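A visit to the Drornurau open day

I had wanted to visit the Drornurau workshop since last May, when a colleague gave me their leaflet. It is a shared workshop with 15 members, in the back part of an old printing house, and once a year they also open the homes of members who build at home. I went on 20 February 2018. The bus stops at the corner, and from there you walk four minutes up the hill.

At the workshop I was received by Annick Bélanger. She keeps the list of who is building what, and she gave me a cup of tea before I had taken off my coat. The ground floor has the saws and a drill press, and it was very loud. Upstairs it is more quiet, with 3D printers along one wall and drawers full of screws. One member was cutting a gear for his garden gate, which he wants to open by itself in the morning. He has rebuilt it three times, and he showed me all the old gears with much patience.

The build I came for is called Prulance. It is a hand-held gripper with two fingers, made to collect examples for a robot arm that will one day put clothes and soft things in order. The members hold the gripper in their own hands and do the task as the arm should do it later. The printed parts are made at the workshop, but the work with cloth is done at the house of Guerreiro, two streets away, so we put on our coats again and went there.

Guerreiro leads this part together with Ota, who wrote the program. In the bedroom we had to speak softly, as a baby was sleeping on the other side of the wall. I asked why they began with soft things, which seemed to me the most difficult. Ota answered that a box is the same box every time, and a sleeve is a new problem every time.
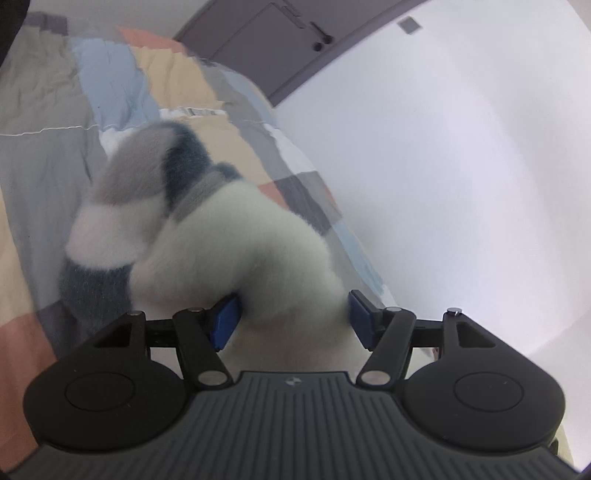
Blue finger pads and a patchwork cover on the bed. 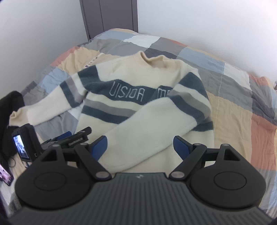

I was allowed to try it myself. The gripper is lighter than I expected, but after some minutes I felt it in my wrist. My mistake was to pull too early. Guerreiro told me to close the fingers, wait a moment, and only then lift. A knitted cloth wants to slide away, and if you take only one layer the rest stays behind. With a towel I did better.

They have now nearly 78 good recordings of folding, and many more that they threw away. Ota wants to change the material of the finger pads before they go on. Guerreiro does not agree, and they discussed this for a long time in the kitchen while I ate cake. As I understood it, a softer pad holds thin cloth better but wears out quickly, and the old recordings would perhaps not fit with the new ones.

The arm itself I could see only in parts, back at the workshop. The base was on a bench and the motors were still in their bags. Annick hopes it can stand by summer.

If you want to visit, write to them first, as the door downstairs has no bell. Entrance costs 3 dollars, with tea included. Bring warm socks, because the floor upstairs is concrete.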